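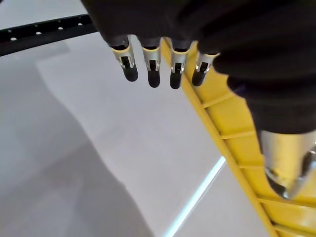
Yellow on pale gray, back room, December.

I finally got to the yellow shelving this weekend. It came from Viklund in June and has been collecting things ever since. The top level is smooth and shiny, with a seam right of the middle that catches crumbs and dust, so I wiped that first.

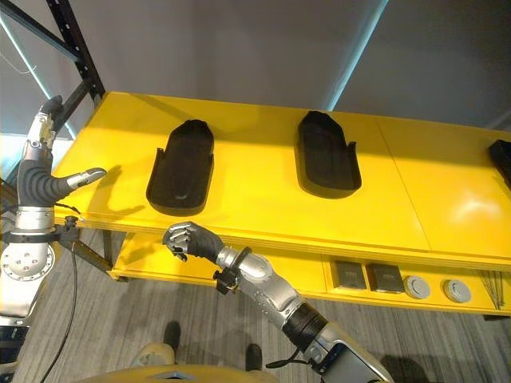 The black trays are shaped like shoe soles, and I still like them. They have a rounded end and small raised tabs at the other. Celeste Lagos passed them on to me when she moved, and I paid about 300 for the shelves to put them on – more than I planned.

I left the light strips by the wall alone. They give a cool, bluish light that is easy on the eyes at night.
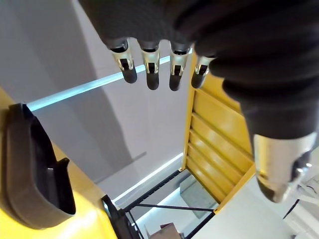

What goes where

Trays stay on top. The lower shelf is for small parts: the round gray discs in pairs, the flat black squares next to them, screws toward the back. The clear-ish gray bin on the floor is for whatever is leaving the shelf. For now it has an H3C box in it, and it sits on a flat cardboard box to keep it off the carpet. 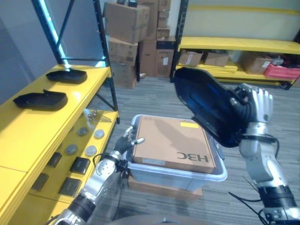

Still to do

The stack of boxes against the wall. Trí Mạc wants two of them, and the rest can be flattened – probably after the holidays.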